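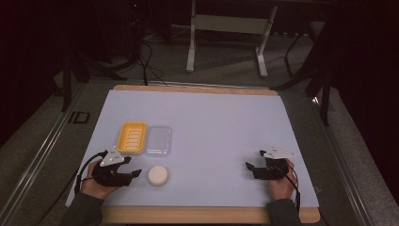 *Fig. 6. Hand-held grippers, one per hand, with the yellow dish, the clear tray and the round puck on the mat.*

## Teaching by hand, part 2

OK, so last time we drove the arm with a joystick and I think we all hated it. With hand-held grippers you just do the task yourself, and the white plates on top let the tracking follow where each hand goes. So much nicer!

Some things I want you to try in lab:

- Move at a boring, steady pace. My first 18 demos were way too fast and I had to toss them.
- Keep the marker plates facing up (don't roll your wrists, I do it constantly).
- Watch the cables when you reach across.
- Vary where the puck starts.

Marta Horobets has the Tangen logs if you want to compare with joystick runs. Start with demo 111, it's a mess in a useful way.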